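Lista de revisión antes de abrir – parque Prorkville, zona familiar y restaurante del mirador
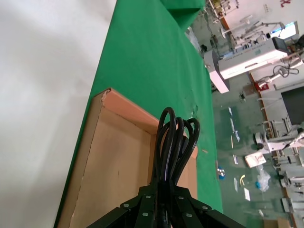
Mesa larga con tela verde y, al otro lado, la planta con las máquinas.

Revisión: Telma Rivadeneira
Copia para: Graciela Ulloa, operaciones
Fecha: 11 mar 2021

Graciela, te paso la lista con mis comentarios metidos debajo de cada punto, como la otra vez. He usado la plantilla de siempre, con OK, PENDIENTE o NO APTO, pero ya sabes que me enrollo. Lo que esté sin comentario es que lo miré, estaba bien y no tengo nada que contar.

1. ACCESOS Y TAQUILLAS

1.1 Tornos de entrada, giro y desbloqueo manual: OK
Los probé todos con el mosquetón de la llave en la mano y se sueltan a la primera. El del carril de sillas va un poco duro, nada grave.

1.2 Pasillo de evacuación despejado: PENDIENTE
Otra vez el expositor de los peluches en medio! Lo aparté yo misma, pero no tiene ruedas y pesa una barbaridad. Que le busquen otro sitio antes de abrir. Ancho libre ahora mismo, medido con el expositor fuera: correcto.

1.3 Cartel de aforo visible: OK

1.4 Cartel de precios sujeto y legible: OK
Sujeto está. Lo de cobrar 14 por el aparcamiento no me toca a mí, aunque me quedé mirándolo un buen rato (yo venía aquí de niña y dejábamos el coche en la cuneta).

2. TIOVIVO

2.1 Barras y estribos: OK

2.2 Pintura sin desconchones ni astillas al alcance de la mano: PENDIENTE
El caballo 21 tiene la oreja izquierda levantada por abajo. Pasas el dedo y rasca. Lija, imprimación y una mano de la pintura buena, la de Skaltach, que la otra se pela en un verano.

2.3 Parada de emergencia: OK
Tres pruebas, tres paradas. La seta está muy gastada y casi no se lee lo que pone, así que apunto una pegatina nueva para cuando haya pedido.

2.4 Valla perimetral y puerta: OK
El muelle de la puerta cierra con ganas. Con demasiadas, diría yo – aflojadlo media vuelta y me lo decís, que vuelvo a pasar.

3. TREN PEQUEÑO

3.1 Enganches y pasadores: OK

3.2 Cinturones: NO APTO en el segundo vagón
La hebilla del asiento de la derecha no hace clic. Entra, parece que agarra y luego tiras y sale. He dejado el asiento precintado con cinta roja y no se quita hasta que esté cambiada la hebilla entera, que ya nos conocemos y alguien va a querer apañarla con un destornillador. El repuesto es de Allon, referencia 1256, y en el almacén me dijeron que no quedaba ninguno.

3.3 Vía, traviesas y cuneta: PENDIENTE
Hojas, hojas y más hojas en la curva del estanque. Hay que soplar y repasar el drenaje.

3.4 Megafonía del maquinista: OK
Se oye fenomenal. Me cantaron la canción entera, qué vergüenza y qué bien.

4. RESTAURANTE DEL MIRADOR

4.1 Extintores, presión y fecha: OK

4.2 Campana y filtros: PENDIENTE
Están limpios por delante y no tanto por detrás. La empresa de limpieza, Tapia, tiene que dejar el parte firmado en la carpeta y en la carpeta no estaba.

4.3 Barandilla de la terraza: OK
Me apoyé con todo el cuerpo, que no es poco, y ni se inmutó. Hay un tornillo con algo de óxido en el tramo que da al lago. Lo vigilo en la próxima.

4.4 Temperatura de cámaras: OK
Registro al día, letra preciosa, felicidades a quien lo lleve.

4.5 Tronas: PENDIENTE
Dos sin correa. Fuera de sala hasta que la tengan.

4.6 Suelo antideslizante en el paso de cocina a comedor: OK

Aparte, y esto no es inspección: me senté a tomar un café con la carta delante y casi me caigo de la silla con el chuletón. Pero el comedor estaba reservado entero para la apertura, me contaron, así que la gente lo paga, y con gusto. Familias normales, de las que ahorran el año para venir. Yo pedí la tarta. Buenísima.

5. BOTIQUÍN Y PERSONAL

5.1 Botiquín principal: OK

5.2 Botiquín del tren: PENDIENTE
Suero caducado en agosto. Tirado a la basura, falta reponer.

5.3 Simulacro de evacuación: PENDIENTE
Tenéis previsto hacerlo con 300 personas y me parece estupendo, pero necesito el plano con los puntos de reunión antes, y en el que me mandasteis todavía sale el quiosco viejo.

5.4 Walkies cargados y canal comprobado: OK

RESUMEN PARA FIRMAR

Se puede abrir la zona familiar con el asiento del segundo vagón fuera de servicio y el pasillo de taquillas despejado. El restaurante, en cuanto aparezca el parte de la campana. El resto de pendientes lo miro en la segunda visita.

Ah, y me dejé una linterna frontal azul en la caseta del tren, en el gancho de los chalecos. Si la ves, guárdamela, por favor!

Firmado: Telma Rivadeneira
Recibido: ____________________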